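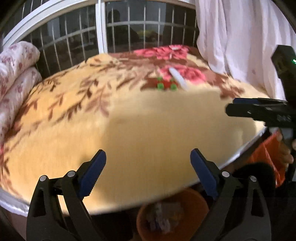
Workshop notebook, July, just after 9 in the morning

Kettle on, windows open, and I want to get this down before the day runs away with me, as it did yesterday when I promised Benedita I'd write up the madder vats and then spent the whole afternoon looking for the good sieve. (It was hanging on the back of the door. It has a hook there. I put the hook up myself.)

So, the madder. We are still chasing the brick red that came out of the second vat in spring, the one everybody who came through the workshop picked up and turned over and asked about. My notes from that day are dreadful. I have the weight of the wool and the weight of the root and then a line that says "as before, bit longer", and I should very much like a word with the person who wrote that.

Yesterday's skeins were all from the Grurstead fleece, which Benedita Meireles spun over the winter. Scoured in the big pan with a little washing soda, then rinsed until the water ran clear, then into the alum and left overnight with the lid on. I am fussier about the scouring than I used to be. There was one batch last year where the colour sat in patches like a map of somewhere, and I blamed the alum, and then the water, and then very nearly blamed poor Rui, when all along it was grease still in the wool.

Madder soaked from the evening before, chopped root this time and not the powder. The powder gets into everything and I was still finding it in the seams of my apron a month later. Brought it up slowly to 53 degrees and held it there, or tried to. The old ring is either asleep or furious, so I stood over it with the thermometer and slid the pan on and off the heat like someone making custard. It did creep up once while I was on the telephone to the people at Caldeira about the late order of mordant. I caught it before it went brown, I think, though the first skein out is duller than the others and I have tied a knot of white cotton round it so we don't forget which it was.

Results, as they hang on the line this morning:

Skein with white cotton: dull, leaning to rust. Pleasant enough. Would make a nice border to something.

Skeins without cotton: a proper warm red, very even, a shade more orange than the spring lot. Benedita says she likes it better. I don't, but I can see why she does, and she's usually right about colour by the time a thing is woven up.

Exhaust bath: 2 skeins put in after lunch and forgotten until the evening. A soft coral pink. Lovely. I would do this one again on purpose, and will.

About the orange. Rui Esteves reckons it's the water. We filled from the butt in spring and from the tap yesterday, the butt being low after all this dry weather, and our tap water is hard enough to fur a kettle while you look at it. I had always been told that hard water was a kindness to madder and pushed it towards the red, so by that reckoning we ought to have gone the other way. He thinks the root is the trouble then, and he may have something there, as this came out of the Mumen sack and the spring batch was the tail end of the old one, which had been sitting in the cupboard for goodness knows how long. Older root, deeper red? I've heard it said by people I'd trust. It wants testing properly, with small skeins, same water, same pan, and only the root changed.

Rui has also asked me to write down that the lid of the alum tub must go back on. There, Rui, it's written down.

To do:

Weigh out test skeins, all from the same hank.
Find out whether there is any of the old root left (look behind the walnut husks).
Ask Caldeira again about the mordant, nicely.
New ring? There was one in the Prustum catalogue that didn't look too dear.
Wash a strip from each skein with ordinary soap, and put another strip of each in the south window under card, half covered.

Added at 4. Found a jam jar of the old root, behind the walnut husks as hoped, enough for one small test if I'm not greedy. It's chopped and soaking now, with a label on the jar. The mordant is still not here.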